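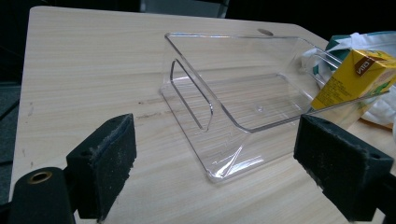 Clear acrylic stand on the desk.

Looking after old game cartridges (and the boxes they came in)

I've been hoarding video games since primary school and I've made just about every mistake you can make with them, so these are the tips I wish I'd had before I wrecked my first copy of Wragg. Most of it is kitchen cupboard stuff. You won't need to buy much!

Cleaning the contacts. Please stop blowing into them! I did it for years, we all did, and your breath leaves moisture on the metal. Get a cotton bud, dip it in isopropyl alcohol (mine's 91 per cent, from the chemist) and rub it gently along the pins. Flip it and go again with a dry one. If the bud comes away grey or brown, keep swapping until it doesn't. My Solleo cart took nine buds, which tells you how the previous owner lived.

Let it dry properly before it goes anywhere near a console. I go and make a cuppa.

Sticky price labels. A hairdryer on low, held well back, then peel from one corner as slowly as you can stand. For the gunk left behind on plastic cases I use a dab of eucalyptus oil on a rag, then wipe with a damp cloth. Don't try the oil on cardboard. It soaks straight in and you'll have a greasy patch forever (sorry, Jodemero box).

Squashed cardboard boxes. Open both ends, flatten the box out along its own creases and leave it between two sheets of baking paper under something heavy. Atlases are good. I give mine 2 days, then fold it back up and slip a bit of cut-down cereal box inside to hold the shape.

Yellowed plastic. I leave it alone these days. My mate Ebenezer Acheampong has had lovely results with peroxide cream and a sunny windowsill, but I did one controller in patches and it came out looking like a giraffe.

Discs. Wipe from the middle straight out to the edge, never round and round. Warm water with one drop of dishwashing liquid, then a soft cloth you'd be happy to use on your glasses. Skip the paper towel, it's scratchier than it feels.

Storage. Keep everything out of the sun and off the garage floor. I've got over 200 games now, all upright like books, with those little silica packets from shoe boxes tucked in behind. Swap the packets when you remember. Manuals go in zip-lock bags with the air pressed out, and I write the title on the bag in marker so I'm not opening every one looking for the Numeo map.

Save batteries are a whole other job and I'll do a separate page once I've had more practice with the soldering iron.

Tegan Grimshaw, June 2019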